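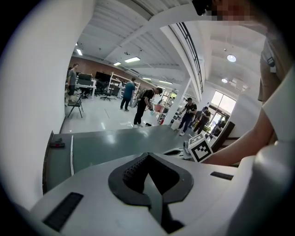
La mesa gris verdosa y, al fondo, la sala grande con su techo blanco y sus paneles fluorescentes.

Usamos cookies propias y de terceros para mejorar tu experiencia. Aceptar | Configurar

Cómo ordenar una mesa de taller compartida (y que siga ordenada al día siguiente)

Rosário Carvalho
8 de enero de 2026
30 compartidos · 17 comentarios

¡Me encantan las mesas grandes de taller! Dame un tablero despejado, buena luz y gente alrededor haciendo cosas y ya soy feliz. En el taller Guerreiro llevo desde mayo peleándome con las nuestras, y por fin tengo un sistema que me gusta tanto que lo he copiado hasta en la mesa de mi cocina. Lo cuento paso a paso.

Qué te hace falta

- Un paño de microfibra y jabón neutro
- Cinta de carrocero y un rotulador
- Bridas de velcro (las de plástico duro acaban en la basura)
- 2 bandejas poco profundas por mesa
- Un cubo o caja para todo lo que no sepas dónde va

Paso 1. Vacía el tablero entero

Entero, sí. Da pereza, pero es la parte más agradecida. Pon todo en el cubo, también los tornillos sueltos y las piezas pequeñas que siempre se quedan en la punta de la mesa. Si algo está a medio montar, fotografíalo antes de moverlo y pásalo a una bandeja con todas sus piezas juntas.

Si la mesa la comparten varias personas, avisa antes. Yo escribo en la pizarra «a las 10 se vacía la mesa» y la gente viene a rescatar lo suyo con una rapidez admirable.

Paso 2. Limpia según la superficie

Un tablero con acabado brillante como el nuestro enseña cada huella y cada raya, así que conviene ir con cuidado. Primero retira el polvo en seco, sin apretar. Después pasa el paño bien escurrido con un par de gotas de jabón y seca enseguida. Nada de estropajo, por favor — ni siquiera por el lado blando.

Para los restos de cinta adhesiva me funciona el aceite de cocina: una gota, se espera un poco, se frota con el dedo y luego se limpia con jabón. ¡Sale todo!

Paso 3. Decide por dónde van los cables

Un cable fino y blanco cruzando el tablero, como el de la foto, parece poca cosa, pero conviene mirar si puede ir por otro sitio. Mi orden de preferencia es este: por debajo del tablero, por el borde trasero y, si no hay más remedio, por encima, recto y sujeto con cinta de carrocero en los dos extremos.

Recoge lo que sobre con velcro y marca cada cable junto al enchufe y también en la otra punta. Con una palabra basta. Y deja algo de holgura, que un cable tirante se suelta al primer codazo.

Paso 4. Reparte la mesa por zonas

Esta es mi parte favorita. Siéntate (o ponte de pie, según trabajes) y estira los brazos. Lo que alcanzas sin inclinarte es la zona de trabajo, y ahí solo vive lo que estás usando ahora mismo. Las bandejas van en los laterales: una para piezas pendientes, otra para herramienta de mano. El fondo queda para lo que se toca poco.

Marca los límites con cinta durante unos días. Verás que alguna línea está mal puesta y habrá que moverla, a mí me pasó con la bandeja izquierda, que la tiraba cada vez que me giraba. Cuando todo encaje, quita la cinta.

Paso 5. Mira también el suelo

En una sala abierta la gente pasa, se para a revisar algo que lleva en las manos, se agacha... Necesitan sitio. Camina tú alrededor de la mesa con una caja grande en brazos: donde te roces, hay que abrir hueco. Las sillas plegables son estupendas para esto, siempre que se plieguen cuando no se usan y tengan una pared fija donde apoyarse.

Paso 6. La luz

Si tienes fluorescentes en el techo, fíjate en los reflejos sobre el tablero. Muchas veces basta con girar la mesa un poco para que el brillo no te dé en los ojos. Para el trabajo fino añade un flexo por el lado contrario a la mano con la que trabajas.

Paso 7. El cierre

Antes de irte: herramienta a su bandeja, piezas a la suya, paño seco y lo dudoso al cubo. El cubo se revisa cada semana entre todos y siempre aparece algún tesoro — el mes pasado salió un calibre que yo daba por perdido.

Si lo pruebas en una mesa muy estrecha, cuéntame cómo repartes las zonas, que tengo una así pendiente en el cuarto de las pinturas.

17 comentarios · Compartir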